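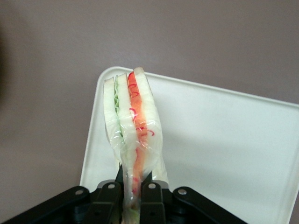 Open Day at Usness: I Spent Most of It Watching a Sandwich
Posted 2020-02-07 in Days Out

Okay, so I went to the engineering open day at Usness College for the free parking and the chili (the culinary students make it and it's always good), and I came home four hours later talking about grippers. My family would like me to stop. I'm writing it all down here so they can have a quiet dinner.

If you've never been out there, Usness is on the far side of Venville, past the feed store, and the engineering people are in the Baumgartner Building. Take the second entrance. The first one puts you in the lot for the pool and you'll walk a very long way around a fence, ask me how I know. It was cold enough that I ran the last bit with my hood up and arrived looking like I was being chased.

You get a sticker and a folded map at the door. The map had the bridge-building room, the wind tunnel (small! I was expecting a tunnel), a room where you could break concrete samples, and then down at the end of the second floor hall, in tiny print, "Koltudeck, student project, drop in any time." I had no idea what a Koltudeck was. I liked the word. In I went.

Koltudeck is a class project that turned into a club that turned into a class again, as far as I could follow it. The students are teaching a pair of robot arms to work a snack counter. You want a sandwich, the arms get you a sandwich. That's the dream, anyway, and they were very cheerful about how far along the road to the dream they are. One of them told me the first semester was mostly dropping things. Another one said no, the first semester was mostly cables.

I'd pictured something like a vending machine with the front off. It's a table! A big brown table with food all over it, and an arm on either side, and it looks like somebody is about to host a very odd party.

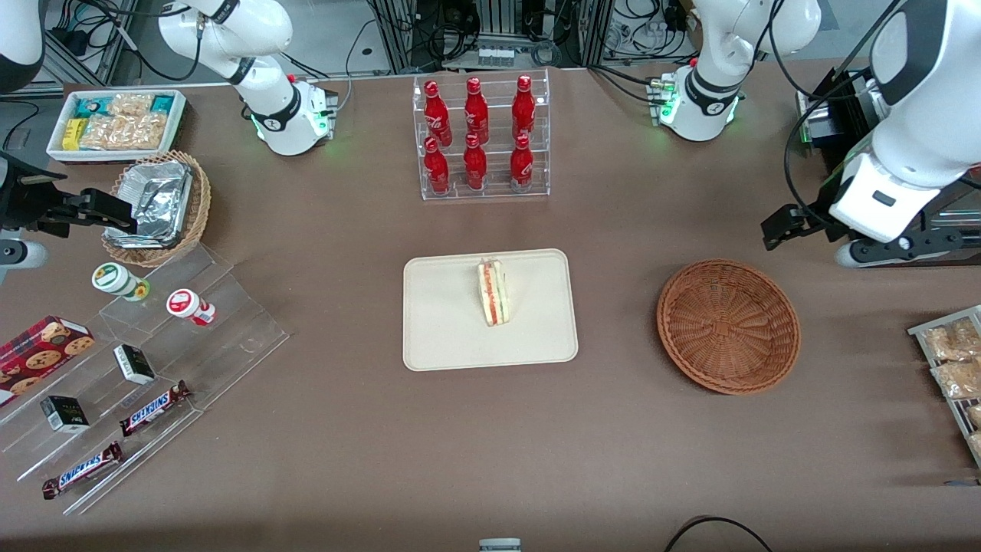 6 min read

The two arms are mounted on the table itself, toward the back, and they hang over everything like a couple of polite herons. They have green glowing rings down at the base, and I spent a while admiring those before I paid any attention to what the thing was doing, sorry, I'm a simple person and I like a green light.

What I loved was that all the food is regular store food. Coke on its own little clear rack, Snickers bars, chocolate chip cookies, crackers in bags, pastries in a wire rack. I asked if they practiced on blocks first and got a small speech about it. Blocks are easy, said the student at the laptop, because blocks don't care. A bag of crackers cares. You grab it in one place and it's all air, you grab it in another and you've made crumbs. A candy bar is a nice solid shape but it's slippery and it's flat against the shelf, so the fingers have to come in low. A round jar will happily roll away from you if you touch it wrong.

And then the sandwich, which is apparently the final boss. It's one of those triangle ones in clear wrap, bread, filling, bread, filling, bread, and they like it to stand up on the tray so you can see the inside the way you would in a shop. Squeeze it too hard and it's lunch for a pigeon. Squeeze it too softly and it slides out through the plastic. The student who works on the hand part told me they'd written down every single sandwich attempt since the fall, 340 of them, in a spiral notebook that they let me flip through. There are little drawings! There is a page that just says "mustard" and is underlined twice. I would pay real money for a copy of this notebook.

I got to see a bunch of sandwich tries from the visitors' side of the tape. The arm comes down slowly, so slowly that you start leaning forward to help, and the two black fingers go on either side of the bottom edge, and the wrap crinkles up, and then up it goes. A little boy next to me yelled "IT'S GOT IT" so loudly that a professor came in from the hallway. There was clapping. I clapped. It didn't go that well every time I watched, and the misses got clapping too, which was nice.

A thing I'd never thought about before is how much of this project is arranging groceries. Between tries somebody comes around with a sheet of paper and moves everything: this basket over here, that tray turned a bit, the jars somewhere new. If the table is always laid out the same way, the arms get good at that one table and hopeless at any other. So the students have a stack of layout sheets and take turns being the shopkeeper. The day's pile had 42 sheets in it and they'd hoped to get through the lot by closing. I volunteered to be shopkeeper and was told kindly that I'd have to do the safety training. Fair enough.

There's a monitor set up at the end of the room so that visitors can see what the arms' own cameras are seeing, and I got completely stuck in front of it. There are little cameras down by the grippers, so you get this view looking down past the fingers at the shelf and the tray and the basket. I stood there watching it go from one thing to the next until somebody politely asked if they could get by with a stroller.

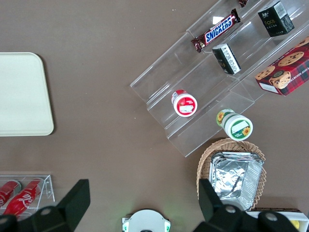
Photo: Koltudeck student team, Usness College

I asked the question I'm sure they get all day, which was whether it reads the labels. It's the kind of thing I'd want to know if I were ordering! The answer was sort of, and then a lot of talking, and I'll give you my version with the warning that I sell curtains for a living. It doesn't read "Snickers" like you or I would. It's been shown the bar many, many times from all sorts of angles and it has learned what goes with that word. Jars lying on their sides were a big problem for a long time, they said, and they were quite proud of the jars now. The cookie box was still giving them trouble that week. It's wide, and the gripper only opens so far, and the student explaining it to me made a sad little pinching motion in the air to show what the arm has to do about it.

I also asked about Coke and got a groan from the whole back row. I didn't push.

Some practical notes if you're thinking of going to the next one, which is in March:

The Koltudeck room gets crowded right after lunch. I'd go there first and save the concrete for later. The concrete will wait, and it's loud.

Bring kids, but bring kids who can stand behind tape. The taped line is on the floor and there's someone friendly watching it, and the demo stops if a foot goes over. It stopped once while I was there and the foot was mine.

Don't expect to be fed by a robot. I did ask. The food on the table is for practice and gets handled a lot, and you really don't want it by the afternoon. There are cookies by the door that came out of a box, handed over by a human.

The chili was down in the lobby, $4 a bowl with cornbread, and they sold out of the first 100 bowls before I got down there, so I had to wait on the second pot. Worth it. Get the hot sauce.

The elevator in Baumgartner is slow and it's around the back of the stairs, so if you're with anyone who needs it, follow the blue arrows from the sticker desk.

Before I left I went back up for one more look, with my cornbread in a napkin (no food past the tape, they were very clear). The arms were parked and two of the students were having an argument about whether a foil container sitting crooked in a basket counts as "in" the basket. One said it was in. The other said it was in but not IN in. They asked me for a ruling and I said in, and somebody wrote it on the whiteboard with my sticker number next to it.

I've put the March one on the fridge calendar. I want to know how they get on with the cookie box.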